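Folding room – walk-through, May 27, 2022
Checked by: Iona Jardine

Exits clear – OK
Extinguisher tag – OK, due again September
Table padding and seam – OK, no splits I could feel
Table legs – one loose, Gervasio to tighten
Floor by door – mat curls up, trip hazzard, tape it 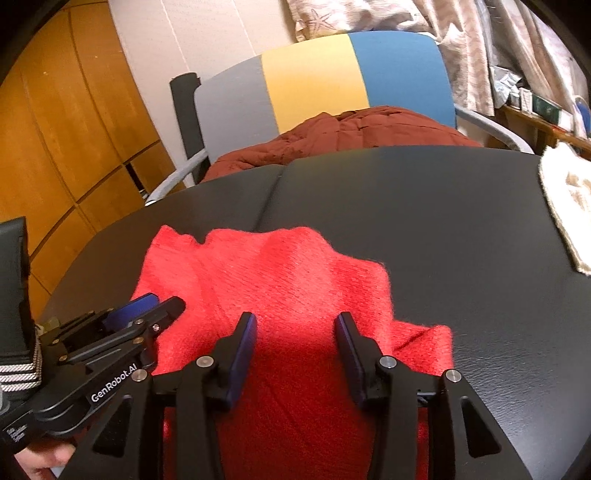
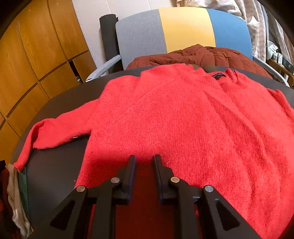

Item 9, table surface – red sweater on dark top, both photos.

Comments: knits to be folded and shelved before close, not left out. Lint on dark top, wipe down after. Outlet cover still missing, told Wilma 2 times. Recheck when leg is doen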